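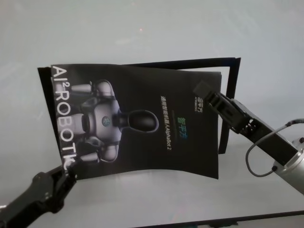

The Case for the Black Brochure

Pick up a stack of handouts from any trade show and sort them by color. Most will be white, with a photo on the front and a block of text under it. A few will be dark blue. One or two will be black from edge to edge, and those are usually the ones still in the bag when the bag gets emptied at home.

Black is an awkward color to print. A light page uses ink only where there is something to say. A black page uses it everywhere, and the words are the places where the ink was left off. A small white letter on a black page can fill in if the press runs heavy. A thin line of text that looked fine on a screen can close up until it has to be held near a lamp.

The Wegener print shop in Dekham has been turning out brochures long enough to have opinions on this. Its price list has a separate line for full black coverage, and the note under the line asks for no body text smaller than the shop's own sample card. Customers ignore the note all the time. They want the big name in white, the product in gray, a logo in one bright color, and then a row of tiny type down the side that only they will ever look for.

The plan works for the first three. Large white capitals hold up very well on black. A grayscale picture does too, because the darkest parts can sink into the page and the lighter metal or skin or cloth comes forward without needing a border. Green is a good choice for a logo. It stays bright when a red or a dark blue would go dull, and it can sit close to white lettering and still read as its own thing.

The weak point is handling. A dark sheet shows everything. Thumbprints, a scuff from the box, the pale line where a corner was bent back and let go. On white stock the same marks hardly register. Shops get around it with coatings. A gloss coat wipes clean and makes the black look deeper, though it throws the ceiling lights straight back at the reader. A matte coat is easier to read under bright lights and marks sooner.

Weight matters as well. Wegener keeps a stock it sells as Mernar, in a light grade for inserts and a heavy one for covers. The light grade bows as soon as it is lifted by one corner. A picture printed on it bends along with the sheet, so a round shape turns into an oval and a straight arm takes on a curve. The heavy grade stays flat but cracks at the fold unless it is scored first, and on a black cover a crack shows up as a white line.

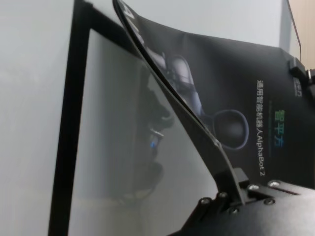
How Many, and How They Travel

The shop's biggest order of the season was 3,832 copies for a show in Udby in December. They left Dekham in boxes of 80, with a sheet of plain paper laid between the brochures and the lid. The last box was short. The interleaving costs almost nothing, and the shop adds it to black jobs whether or not the customer asks.

At the other end, 294 copies came back with the display stands. Returned stock tells a printer a good deal. The top copies in each open box had worn corners from being picked up and put back. The ones underneath were clean. There was one stack with the covers rubbed gray along a single edge, and that came down to the surface it had been sitting on.

People who design brochures rarely think about the surface. They see the page on a monitor, with nothing around it, and approve it there. At the show it goes down on whatever the booth has. A black cover on a black tablecloth disappears at a few steps. On wood it can look like a menu. On a pale gray top it is the first thing anyone sees, since there is nothing else dark nearby.
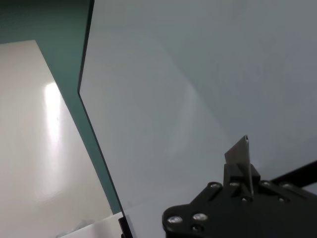
Reading time: 4 minutes

Pale gray has become the ordinary choice for display furniture, and for good reason. Pure white glares under spotlights and looks dirty by lunchtime. Gray with a little blue in it takes the light more softly. Reflections spread out into wide, dim bands, and a smudge can go a whole day without being noticed.

The edges are where the makers let themselves have some color. A strip of teal or green along the side of a gray panel gives it a clear outline, and it makes the panel look thicker. It also gives the designer something to match. If the logo is green and the edge is green, the brochure and the furniture look as though they were ordered together, even when they came from two catalogs.
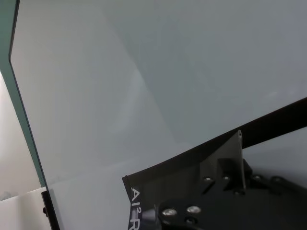

Gray panel with a teal edge and a black bracket.

A few habits are worth copying for anyone setting out printed matter on a surface like this. Put down fewer copies than seem necessary and refill from the box. Leave a gap between stacks. Lift a sheet with both hands if it is a light grade. Wipe the panel before the brochures go on it, and use a dry cloth, as a damp one leaves a film that the bottom copy will pick up.

Keep one copy flat in a folder, away from the window. When the reprint is ordered, that is the one to send to the printer.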